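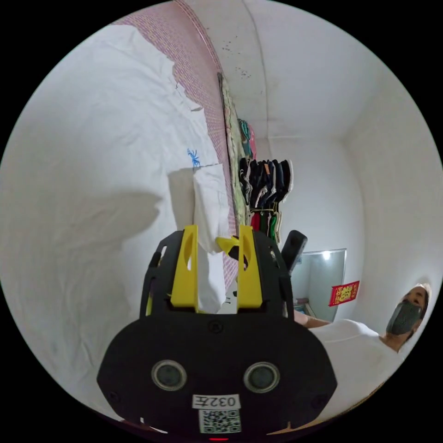

*White sheet hung and creased, Brutard linen room, Plesisville*

**Room check, May, second pass**

- [x] **Face masks worn.** Gray mask on, nose to chin I hope. One man masked on inspection day doesn't tell me much about the other days.
- [ ] **Hanging sheets smooth before folding.** No. Wrinkled all over. The log says "pressed, 178 pieces." Pressed by whom?
- [ ] **Hanging line load tested.** Tag gives 56 lb. I'd like to see the test sheet, and I've asked for it before.
- [ ] **Sheets clear of walkway.** Marked OK on the last form. I'm leaving it open until somebody measures the gap with me standing there.
- [x] **Extinguisher 1134 in date.** Fine.
- [ ] **Lint cleared from vents.** Salian says weekly. Four vents, and the sign-offs all look like they were written with the same pen on the same afternoon.

Brurkel's claim that the fabric is flame-treated: no certificate in the folder. Treat as untreated.

Recheck at 7 a.m., no advance call.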